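Skudosix: grasp planning for clear and shiny things 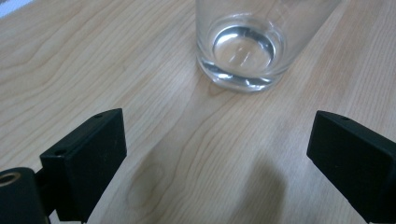
Water glass on a wood tabletop, from between the fingers.

Hi, I'm Mohsin Paracha and I write most of Skudosix at Muneo. It's a perception and planning package for two-finger grippers, and it started because I was sick of watching good arms give up on a plain drinking glass. Depth sensors look straight through the thing, and then your planner is happily aiming at the table behind it!

Skudosix works from the wrist camera instead. It looks for the stuff clear objects do give away (the heavy base, the bright ring where the water meets the wall, the smudgy shadow underneath) and builds a rough shape from that. Wood grain used to drive it nuts, by the way. Wavy lines showing through a tumbler look an awful lot like edges, so we trained on 3,484 hand-labeled clips, and 733 of those are glassware on patterned tops.

What you get:
Outline and pose tracker
Approach planner with adjustable finger clearance
Replay viewer, my favorite part, where you scrub through a run and see every grasp it turned down
Plug-in for the Vrettos motion controller

You'll need a wrist camera, a Linux machine with a decent graphics card, and an afternoon for calibration. Please don't skip the calibration.

Version 49 goes out 8th December. It lets you set a tilt limit for glasses with liquid in them, which the folks at Meltavwood had been asking me for since spring. Stemware is still shaky, so keep the speed down if you try it.

A single-arm license is $1,000 and includes updates for a year. Trial copies are free, just write to me through the contact form and tell me which gripper you run.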